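Rebuilt, Reconditioned, or Just Wiped Down?
Members' newsletter, Wednesday, October 31, 2018

Every fall the flyers come around, and every fall somebody forwards them to me with a question mark. The latest is from Trerneo, which sells what it calls "fully renewed" automotive units at 46 percent off the new price. I have read the flyer several times and still can't find the sentence that says what was renewed.

I have been buying used parts for long enough to distrust the word. "Renewed" can mean new bearings and seals. It can also mean a rag, some solvent, and a coat of black paint over whatever was wrong in May. The seller would like you to think of the first one. The warranty, if you read down to the small type, is often written for the second.

So before anyone orders, I'd like us to go back to the dull question of what teardown looks like. You take a dirty unit, you get the bolts out, you separate the housings, and you look at every piece by itself. It is slow, and it is hard on the knuckles. I don't believe it happens at the prices some of these outfits are charging, but I'm willing to be shown.

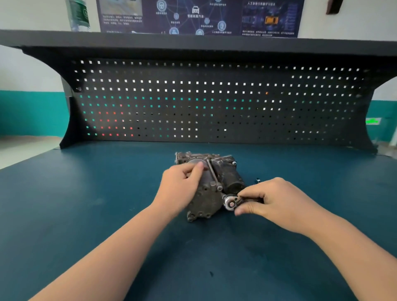
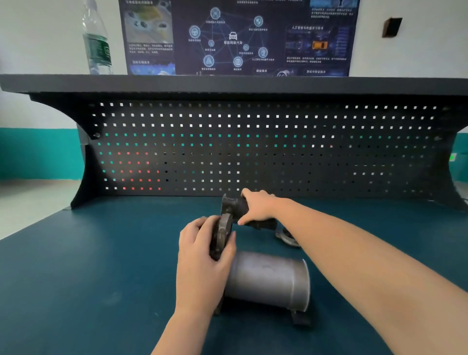 Bench work on automotive parts, done by hand on the teal top with the black pegboard behind.

I like grease in a photo more than I like gloss. A part with its dirt still on hasn't been dressed up for me. But a photo of parts on a bench proves only that somebody had parts on a bench, and it says nothing about the one that arrives in your box. Liao, the other name that keeps coming up, has the same problem. Their page has a lot to say about "care" and very little about what gets measured.

Here is what I would ask either of them, in writing:

Which pieces are replaced every time, and which only if they look bad?
Who makes the replacement pieces?
Is the unit tested under load, or just spun?
Does the 3-month warranty cover labor, or do we pay for the second installation ourselves?

I sent that list to Trerneo and got back a coupon for 5 percent. Clirholm did answer, at length, and two of the four answers were even to the question asked. They charge more and want the old core returned within 53 days, which seems to me a strange number, but at least it is a number.

My own view is that most of us would do better to open up the old unit first. Lay the pieces out, keep the bolts sorted, and see what has really worn out. If it's one cheap bearing — and it might be — you can skip the flyers altogether. If the housing is cracked, then go shopping, and bring the list.

Anyone who has bought from Akilus is welcome to write in. I'd want to hear how the part is running after a winter, please, and not how nicely it was packed.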